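Visit report: teleoperation hall and training cells, Voststead

Filed under: Site visits, Automation

The June visit went to the Voststead site, where Forsberg keeps its demonstration hall and the cells used for recording manual tasks. Nine of us made the trip from the Ukport office. Jarmo Kemppainen, who runs the recording group, led the tour and answered most of the questions. It began at 9:15 with a safety talk and ended shortly before 3:00.

The morning covered hand guiding. The operator switches the arm to a compliant mode, takes hold of it near the wrist and moves it through the task while the controller logs joint positions. The method is quick to learn. Two of our group had a usable recording of a pick and place within a few minutes. Its weak point is that the operator's hands and sleeves show up in the camera recordings, and those recordings then have to be masked or dropped. Forsberg now uses hand guiding only for setting waypoints and for checking reach.

Remote control took up the rest of the day. The operator sits at a desk beside the cell with a leader arm, a smaller copy of the working arm with the same joint layout, and the working arm follows it. The software is called Plisier and was written on site. It stores joint angles, gripper opening and the camera streams against one clock. The hall has 22 cells, and we were shown three of them. One was sorting cable ends and one was folding cloth.

The third was the laboratory cell, which was of most interest to us. The table is white, with pale panels behind and to the side, and the work is glassware: test tubes, a wooden rack, a round dish. The liquids are water with food color, in strong shades that are easy to tell apart on video. Kemppainen said the glass itself is the hard part. Clear walls give the cameras little to work with, and a demonstration where the operator hesitates over the grasp is worth less than one where the fingers close in a single movement.

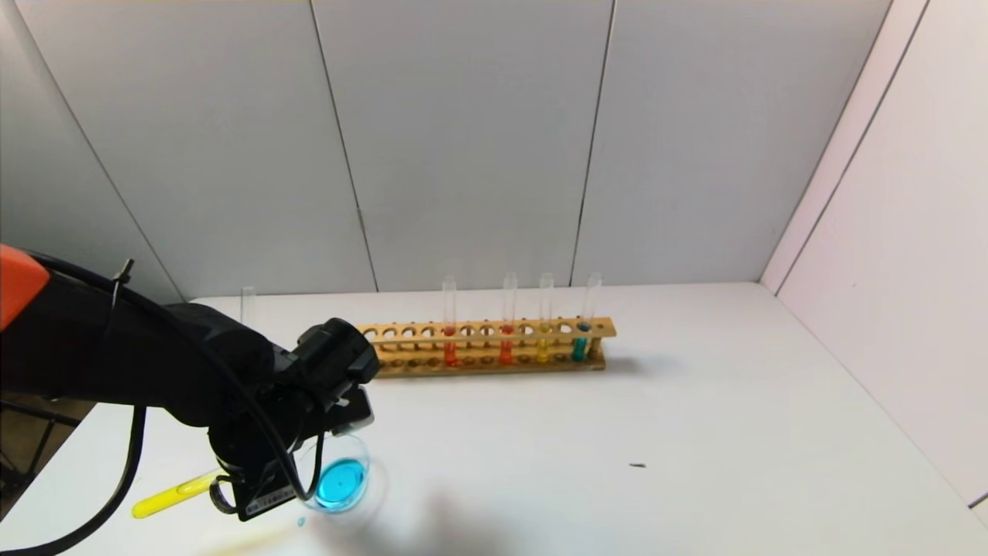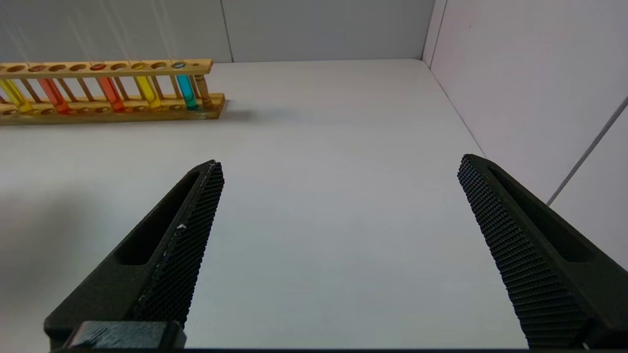

Laboratory cell, Voststead. First picture: the gripper holding the dish of blue liquid. Second picture: the open fingers with their textured pads, colored tubes in the rack behind.

The finger pads carry a fine pattern of raised bumps. I asked whether these had been compared with smooth pads. They had, on dry glass only, and the textured version was kept. No figures were offered on wet glass, and I would want those before we order anything.

There is no force feedback at the leader arm. The operator judges the grip by eye, from the direct view and from a monitor showing the wrist camera. I had a turn at the desk and found the wrist view more useful than expected for the last part of an approach, and of little use for judging tilt. With liquid in a dish, tilt is what matters. My own attempt was discarded.

Some figures from the briefing. The laboratory cell has logged 3,000 demonstrations. Of these, 1,580 passed review on the first viewing and 1,066 were passed after trimming at the start or end. The remainder were rejected, mostly for dropped frames or for an operator restarting the task partway through. Spills are kept if the task is finished, with a tag in the record. Review is done by a second operator and takes longer than the recording, a point that was missing from the quote we received in the spring.

Operators work in short blocks and change cells after each one. The desk chair and the leader arm can both be raised, though the monitor is fixed and sits too low for a tall person.

Open points for our own trial:
– pad wear, and how often the fingers are replaced
– whether Plisier can export without the camera streams
– review time per demonstration, in writing
– cost of a second leader arm

Kemppainen has agreed to send the pad drawings and a sample recording from the laboratory cell. Parking at Voststead is at the north gate, and visitors need closed shoes.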